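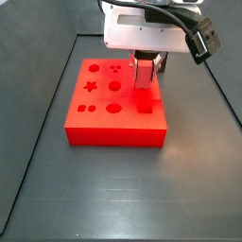

Floker FAQ: your questions about the shape-sorting work

Last updated November 28, 2023
159 shares | 20 comments

What's Floker, in plain words?
It's my method for teaching a robot arm to put a block in the right hole. I collect demonstrations by driving the arm myself, train a policy on them, then let it have a go on its own. I've got 2,750 demos so far (my wrists are feeling it!).

Why a toy sorter?
It's cheap, everybody gets it straight away, and it's surprisingly mean. The star, the oval and the square all want different things from the policy, and a few degrees of twist is enough to jam a block on the rim.

Isn't red on red making life harder?
Yep, on purpose. My older Ondex baseline leaned heavily on colour, so once block and sorter matched it got lost. The holes are only a darker red, and the block throws a reddish shadow right where you want to be looking.

So does it work?
Mostly! In the last round at Mivdale it seated the square-hole block in all but 9 trials. The usual failure is letting go a touch early, while the block's still sitting proud of the surface.

Do you use force sensing?
Not yet. Everything is camera images plus joint positions. I'd love to try it over the winter.

Can I get the data?
Soon. I'm tidying the labels and it'll go up alongside the Howlader code, same licence. If you want to be pinged, leave a comment and I'll add you to the list.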